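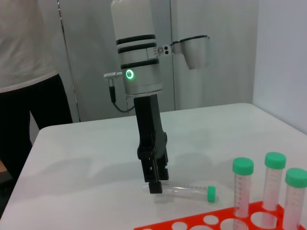
Clear tube with a green screw cap, and the rack it belongs with.

Small things in tubes: how to keep them in order on the workbench

For many years I kept my small parts in jam jars, and for many years I was looking for the same tiny screws. Then I changed to plastic centrifuge tubes with screw caps, the kind with a pointed bottom and lines printed on the side. They are cheap, they close well and you can see what is inside without opening. The only problem is that they don't stand by themselves, so you need a rack also.

Before you fill them, wash the tubes and the caps separately in warm water with a little dish soap. Leave them open overnight. If you close a tube when there is still one drop in the point, your seeds will grow mold and your needles will rust. I lost a full tube of good needles in this way.

A tube that lies on a smooth table can travel. Put it down on a folded cloth, or better, put it back to the rack at once.
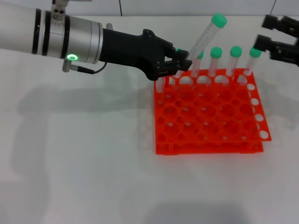 Text by Agata Mazza
Tips for the workbench and the kitchen drawer

What I keep in the tubes: beads, sewing needles, watch screws, tomato seeds, and the glitter of my granddaughter (this one with the cap very tight). What I don't keep: glue, because it closes the cap forever, and strong solvents, because I am not sure what they do to the plastic.

About the rack. Choose one with two levels, a plate above and a plate below, both with holes. The upper plate holds the tube around the body and the lower one keeps the end in its place, so the tubes don't lean one on another. Check that your tube fits the hole before you buy. My neighbor Eusebio Quispe bought two racks from a catalog and in both the holes were too narrow. Now he keeps pencils in them.

A strong color is useful. An orange rack on a white table you find immediately, also in January at four in the afternoon when the light is bad.

Leave one row of holes free at the side. It is easier for the fingers, and you have a place for the tube you are using now.

Labels: write on paper tape and put it high, near the cap, where the rack doesn't cover it. On the cap itself I write only one letter with a permanent marker. Old writing comes off with a little alcohol on a cotton ball.

To wash the rack, soak it in the sink and use a bottle brush for the holes. Let it dry upside down. I do this every 3 months, or sooner if the glitter has escaped.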